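Introduction to Machine Elements
Handout 6: Screws and Bolted Joints
Nesrin Bozkurt, 2018-02-28

In the last handout we spoke about keys and splines, which carry torque between a shaft and a hub. Today we look at the most common way of holding two parts together: the threaded fastener. Please read the whole text before the exercise class, and bring a ruler and a calculator.

1. Two words that students mix

A screw goes into a thread that is cut in the part itself. A bolt goes through both parts and is closed by a nut on the other side. In daily speech people use both words for both things, and catalogs also do it. In this course I ask you to keep them separate in your reports.

2. What the screw is doing

When we tighten a screw, we turn the head, but the purpose is to stretch the shank. The screw behaves like a very stiff spring. It pulls the head toward the thread, and the parts between them are pressed together. This pressing force is called the preload. The friction that comes from the preload is what stops the parts from sliding. Many students draw the screw as a pin that is loaded from the side. In a well made joint the side load is carried by friction, and the shank feels very little of it.

For a first estimate we use the simple formula

T = K x F x d

where T is the tightening torque, K is the torque factor, F is the preload and d is the nominal diameter. For dry steel we take K = 0.2. If the thread has oil on it, K becomes smaller, and the same torque gives a larger preload.

Worked example. We want a preload of 1,000 N in an M6 screw, dry. The diameter is 0.006 m, so T = 0.2 x 1,000 x 0.006 = 1.2 Nm. This is a small torque, and a short hand wrench is enough for it.

3. Covers and housings

A cover is usually held by many small screws and not by one large screw. The reason is stiffness. Between two screws the edge of the cover can lift a little, and if the distance is too long, dust or oil will pass. When the housing is round, the screws should be spread so that the pressure on the edge is even.
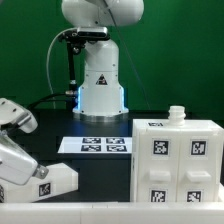
Fig. 3. Small black screws on a white cylindrical base column.

Tighten the screws of a cover in a cross pattern, in two or three rounds. In the first round use only a third of the final torque. If you finish one side first, the cover will sit at an angle and the last screws will be difficult to start.

4. Loosening

A joint under vibration can lose its preload. The common methods against this are thread glue, nuts with a plastic ring, wedge washers and safety wire. The simple split washer is still sold everywhere, but I do not recommend it for joints with strong side movement. A longer and thinner screw is often a better answer, as it can stretch more before the preload is lost.

5. For the exercise class

a) Calculate the torque for an M8 screw, dry, with a preload of 3 kN.
b) Repeat the calculation with K = 0.15 and comment on the difference.
c) Draw the tightening order for a round cover with 6 screws.

Mirsad Tomić will lead the class in room 103. Solutions should be given to him on paper, with units written in every line.

Contact: Nesrin Bozkurt, room 103 | Copyright 2018 Lumholm Technical College | Back to top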